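Prildale evacuation dispute 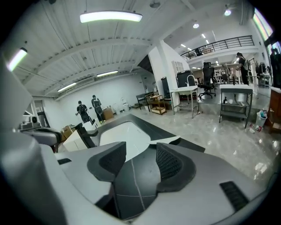

The Prildale evacuation dispute concerns how many foreign workers were brought out of the river port of Prildale during the shelling of its eastern districts, and who paid for it. The government's account, published on July 27, 2023, credits its own consular staff with moving 285 people by bus to the border town of Bravine. It rests almost entirely on a passenger list drawn up afterward at a consular desk, and critics have called it office-chair work, the product of a molded backrest and mesh lumbar pads with little input from the road. No driver's log has been released.

Background

More than 400 foreign nationals were employed at the Prildale docks when the fighting reached the city, most of them by the freight contractor Brollumard. Embassy notices told them to stay indoors and wait for instructions. Several workers later said that none came — a claim the foreign ministry disputes without having produced the messages it says it sent.

Competing figures

Brollumard states that it hired 13 buses at its own expense and carried 300 workers to Bravine. The ministry says the same buses were "coordinated" by its staff, a word it has not defined. The two totals cannot both be right if they describe one convoy, and neither side has offered evidence of a second.

Inquiry

Ottó Lengyel, a former consul, was asked to review the matter in October. The resulting Hegedűs report, named after the building where hearings were held, accepted the ministry's figure but did not explain why the company's was set aside. Lengyel did not interview any of the drivers. Brollumard's request for repayment of the bus hire remains unanswered.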